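Em Valtetti, um boné leva a manhã inteira a chegar ao cabide

VALTETTI – Há quem pendure o boné ao entrar em casa sem pensar no assunto. Na oficina da Ekberg, o gesto ocupa uma mesa, um suporte de arame e a paciência de quem se senta diante dele desde as nove da manhã. O ensaio de arrumação, que começou em abril e se prolonga até ao verão, quer reunir 3.000 repetições de pequenas tarefas domésticas, e a dos chapéus, que parecia a mais fácil do programa, é a que vai mais atrasada.

O princípio não tem mistério. Pega-se no boné, leva-se o boné ao suporte, larga-se o boné. Depois tira-se e volta-se ao início. As regras da casa mandam que a mesa fique limpa entre séries, com o tampo branco à vista e o rebordo de madeira clara desimpedido, para que cada tentativa parta do mesmo sítio. Copos de café estão proibidos num raio que ninguém mediu mas que todos respeitam. 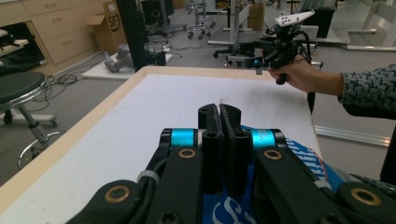
As séries são de 100 tentativas, com pausa obrigatória a meio. Na primeira semana a pausa era facultativa, até se perceber que ao fim de uma hora a pontaria piorava e o vocabulário também. Agora há um relógio de cozinha em forma de tomate, oferecido pela papelaria Dimitriou, que toca com um entusiasmo desproporcionado. A papelaria, fornecedora das etiquetas e dos cadernos de registo, diz-se satisfeita com a visibilidade. O tomate já foi escondido em 2 ocasiões.

O boné tem fama de objeto difícil entre quem arruma. Uma caneca tem asa, um livro tem lombada, uma caixa tem cantos. O boné tem uma pala que puxa para um lado e uma copa que cede quando se lhe toca, e cai do suporte com uma lentidão que alguns participantes descrevem como provocatória. A ficha da tarefa, de uma página, dedica-lhe mais linhas do que às canecas e aos livros juntos. Recomenda segurar o tecido sem o amarrotar, aproximar devagar e só abrir os dedos depois de o peso assentar no aro. Recomenda ainda não suspirar para o caderno de registo, conselho acrescentado à mão numa segunda versão.

O tampo, esse, vai guardando memória das sessões. Já tem manchas acinzentadas e alguns riscos, e a limpeza de sábado não as convenceu a sair. Experimentou-se sabão, depois uma borracha escolar, depois a indiferença, que até agora deu o resultado mais económico. Trocar o tampo está fora de questão enquanto a série não acabar: mudar a superfície a meio obrigaria a refazer o que já está feito, e a ideia foi recebida em silêncio.

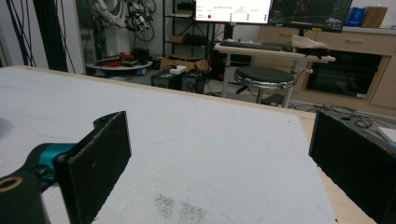
O resto da sala não entra no programa de arrumação, coisa que os visitantes comentam com alguma maldade. Há caixas de cartão no chão e na estante, cabos por onde calha e um banco redondo preto que aparece todos os dias num lugar diferente. A Ekberg responde que a ordem do trabalho está na mesa, e que o chão terá a sua vez. A data não foi indicada.

Até ao fecho desta notícia estavam registadas 224 tentativas válidas com chapéus. As canecas seguem bastante à frente. O critério de validade é severo: um boné que fica no suporte mas escorrega antes de a mão se afastar não conta, e um boné que cai e, por acaso, aterra direito também não, apesar de um recurso apresentado à hora do almoço. 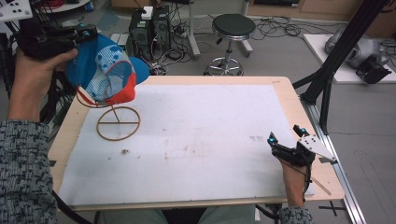
Boné azul às bolinhas brancas junto ao suporte de arame, na mesa de ensaio da oficina.

A segunda fase muda-se para a sala de exposições da loja Karnasia, na rua principal, onde o público poderá assistir às tardes. A loja vende cabides de parede e espera que a demonstração desperte interesse pelo produto, ou pelo menos alguma compaixão por quem ainda usa as costas da cadeira. Haverá lugares sentados para até 2 turmas da escola primária de cada vez, com inscrição ao balcão.

Quem quiser doar bonés pode deixá-los na oficina, durante a manhã, lavados e sem autocolantes na pala. Pede-se variedade de cores e de tamanhos. Gorros de lã não são aceites, por serem considerados demasiado fáceis, e chapéus de palha ficam para uma fase posterior.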